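Section 3: Setting Up Your Favell Home Laundry Sorting System

You've unpacked the kit and checked the parts against the card in the lid, so now comes the fun part! By the end of this section you'll have a working sorting station, and wash day is going to feel a whole lot lighter. Set aside 40 minutes for your first time through. Most people get faster after that, especially if they end up building a second station upstairs.

Before you begin

You will need:
The wall rail and its 2 end caps
The cloth sacks
The label cards and sleeve
A pencil, a tape measure and a level
A drill, if you are hanging the rail on a solid wall

CAUTION: Check for pipes and wires behind the wall before you drill. Bathrooms and laundry rooms have plenty of both. If your home was built before 1998, don't assume the pipes run straight up and down from the taps. Use a detector.

3.1 Choosing the spot

1. Stand where you usually undress or drop your towels. That's where the station wants to be! A beautiful setup at the far end of the hall will be ignored by the whole household.
2. Measure the clear wall space. The short rail needs 19 inches, and you'll want a little elbow room on each side for lifting the sacks off.
3. Open every door and drawer nearby, all the way, and make sure nothing will bump a full sack.
4. Keep the station clear of heaters, dryers and open flames.

NOTE: No wall space? Skip to 3.3. The sacks work perfectly well without the rail.

3.2 Hanging the rail

1. Hold the rail against the wall at hip height and mark the first hole with your pencil. Families with small children may like it lower, so the kids can drop in their own socks (and they will, it's a great game for them).
2. Rest the level on top of the rail and mark the second hole.
3. Put the rail down and drill both holes. Push in the wall plugs until they sit flush.
4. Screw the rail on loosely, check the level one more time, then tighten.
5. Press on the end caps until they click.
6. Pull down on the rail with one hand. If it shifts at all, take it off and use the longer screws from the small bag.

CAUTION: The rail is made for laundry. Don't hang from it, and don't use it as a grab bar.

3.3 Using a sack without the rail

A sack will stand happily on a stool, a bench or a low shelf, and plenty of people like this way best. It saves your back, too, as you don't have to bend all the way down to reach the last pair of socks.

1. Pick a seat or shelf that doesn't wobble.
2. Shake the sack open and push the bottom corners out with your fist.
3. Put something heavy in first, like a pair of jeans or a bath towel, to give it a good base.
4. Fill it from the middle outward. 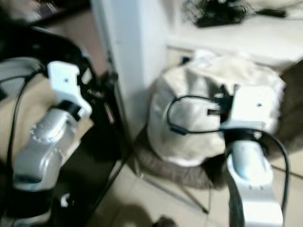 Cloth sack resting on a cushioned stool.

Padded seats are soft, so a tall load may lean. Stop a bit earlier than you would on a hard surface, and move the stool close to a wall if you can.

NOTE: Keep damp towels and swimwear out of any sack that sits on fabric. Hang them up to dry first, then sort them with everything else.

3.4 Labeling your sacks

This is my favorite step, because you get to decide how your laundry works! The Cinetti method, printed on the back of the label cards, sorts by wash temperature. The Chrysikopoulos method sorts by the day you wash. Both are great, and you can mix them.

1. Choose your groups. Start small. Lights and darks will get you through the first month.
2. Write one group on each card in large letters.
3. Slide the card into the clear sleeve and clip it to the rim of the sack.
4. Show everyone at home where things go.

If you find one sack overflowing while another stays flat, change the groups. Cards can be flipped over and used on the other side.

3.5 Washing the sacks

1. Empty the sack and turn it inside out. Check the corners for coins and tissues.
2. Take off the label sleeve.
3. Wash with your lights on a warm cycle. Skip the fabric softener.
4. Hang to dry. Tumble drying can shrink the cloth, and a shrunken sack won't fit over the rail hooks.

CAUTION: Don't use bleach on printed sacks.

If you bought the Dirkon folding lid along with your kit, leave it off for now. Fitting it is covered in Section 4.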